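Mon 30 December

Back in at the lab after the break, only Nia and me on our floor. The heating had been off since the holiday started and we kept our coats on until eleven.

Spent the morning on the bag fault. Tegwen had left a note saying the hand gripper was "pinching and not letting go" on the tote bag task, and she was right. You close it on the fabric, you get a good hold, you lift, and when you open your hand the jaws stay shut. It did it to me on the second go. I had to prise them apart with the flat of a screwdriver, which I didn't like doing with my other thumb so close to the linkage.

Nia thought it was loose thread getting into the pivots. I thought it was the return spring. We tried it on plain card first and it let go every time, so it only happens with cloth, which was a point to Nia. Then I put it back on the bag and took hold of a thin fold, low down, with the shopping still inside.

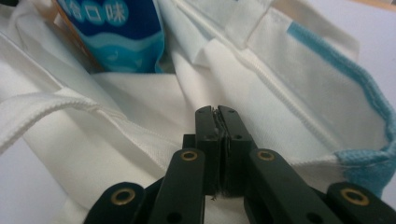

Eirlys Maddocks

The fold between the jaws looks dark and a bit frayed, with a few loose fibres near the bottom where the jaws meet. I let go of the handle and they stayed shut again, so I left it clamped and went to fetch Nia.

We took it to bits after lunch. There was fluff wound round one of the pivots, a fair plug of it, and the spring was weak as well, so we were both right. The spring is the one we fitted in March from the Vorno kit. By my log it has done 2,000 closes, and Iestyn's sheet says to change it at that, but no one had. I have cleaned the pivot and put in a new spring. It opened properly for 200 closes on a tea towel and I stopped there because my hand ached.

What bothers me more is the arm. It has the same jaws and the same springs, and if it sticks on a bag it will simply carry on to the next move with the bag attached. I have locked it out and put a tag on the switch. Wrote to Elin asking for a check that the jaws are open before it moves off. She is away until the 7th, so it stays locked out till then.

Fault form filled in, thumb included. Need to order more springs. Home by five, soup, bed early.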